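I've had the Nalent comforter on our bed since November, and oh, I do love it! It's the 16th thing I've bought from Griffiths (my husband keeps track, bless him) and easily the softest. I was worried it would be too warm, but I sleep right through until my alarm. 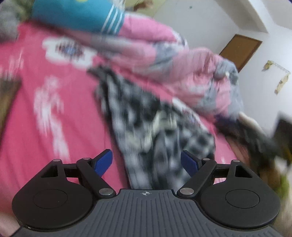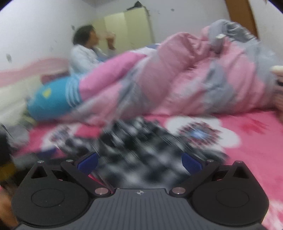
My one grumble is the filling, which slides down toward the foot end, so I give it a good shake every morning. Still, four stars from me, and I'd happily buy another for the guest room.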